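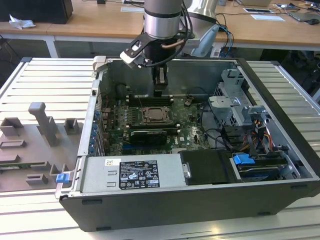 Fri 9 November

Slept badly again, the wind was in the window all night. I got up at five and wrote my list of words before breakfast. My teacher in Gadham says I should learn 18 new ones each week, and I am keeping to it, more or less. This week I have "gutter", "stubborn" and "to put up with".

The letter from the housing office came at last. The rent goes up in February and they want 1,000 as a deposit for the new contract. I read it three times with the dictionary to be sure. Tetteh thinks I should call them and ask to pay in two parts. I do not like to speak on the telephone in English — I cannot see the face — but I will do it on Monday.
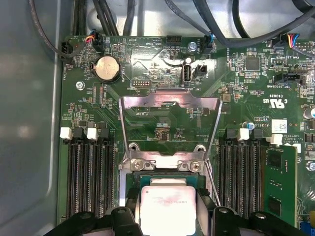

Inside a computer, the processor in its socket.

In the afternoon I took bus 39 to Rirnville to buy wool. The shop had the gray one I wanted, but not enough of it for the sleeves, so I took a dark green for the cuffs. My mother would say it does not match. The woman there was patient with my questions and showed me how to begin a cuff without a hard edge.

It rained on the way home and I walked from Hovland Street because the bus stopped there for a long time. My shoes are now on newspaper beside the heater. 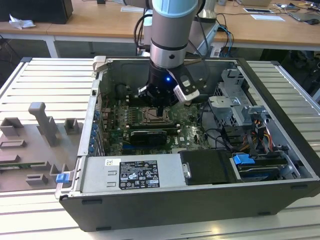

Nanna Ketilsson

For supper I made the fish soup, with too much dill. I ate it anyway and put the rest in the small pot for tomorrow. Then I knitted until the radio program finished. The first cuff is done, a little tight. I must write to my sister before Sunday and ask her for the bread recipe.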